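Prerico Bedspreads and Folded Textiles
Guest room and residence supply, Zoltdale

Home / Bedroom / Bedspreads / Prerico

The Prerico bedspread is supplied to guest houses, student residences and private households that require a single covering for daily use. It is laid over the made bed and remains in place during the day, so that the bed may also serve as a surface for sorting and folding laundry. The fabric is woven flat, without tufts or raised stitching, and folded items may be stacked on it without leaning.

Bedspreads in this range are offered in plain and patterned versions. Patterned versions are recommended for rooms in regular use, where small creases and lint are less noticeable than on a plain ground. The floral designs, with vines and small flowers on a colored base, remain the most frequently ordered. Matching pillow covers are available on request -- please state the design name when ordering.
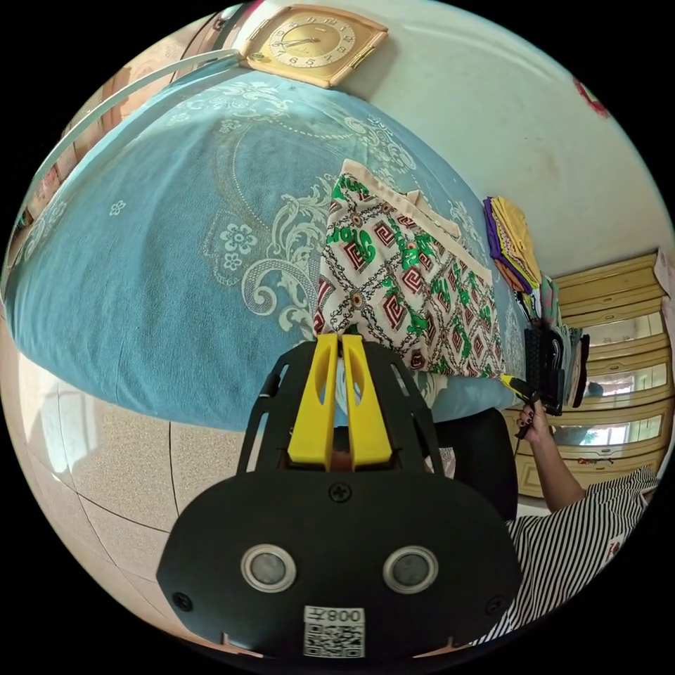 Umut Ersoy wrote to us that the bedspread had gone through a full winter of weekly washing in his guest rooms and had kept its shape, but that he would have liked a longer drop at the foot of the bed. He also asked whether the floral designs could be ordered in the same length as the plain ones. Both designs are now cut to the same length, and the longer drop may be selected for double beds.

Order information

Article number: 318
Designs: plain, floral, bordered
Sizes: single, double
Pieces per carton: 5
Delivery: within 8 working days of confirmation
Smallest order for institutions: 16 pieces

Care

Wash separately before first use. Bedspreads with a blue or turquoise base should be washed with similar colors. Dry flat or over a wide line. Iron on the reverse side at medium heat if required. Do not bleach. Bedspreads that are stored for a season should be folded in thirds along the length and refolded along a different line in March, when most residences change over their bedding.

Related articles

The Vukis line includes patterned cloths and light throws that fold to a compact rectangle and may be kept at the foot of the bed or on a shelf. The Ren line consists of plain cotton covers for cots and narrow beds. Both lines may be combined with Prerico bedspreads in one shipment -- carton quantities apply to each line separately.

Fabric samples are sent free of charge to registered institutions. Requests should be addressed to the Zoltdale sales office and should give the article number, the design and the number of rooms to be furnished.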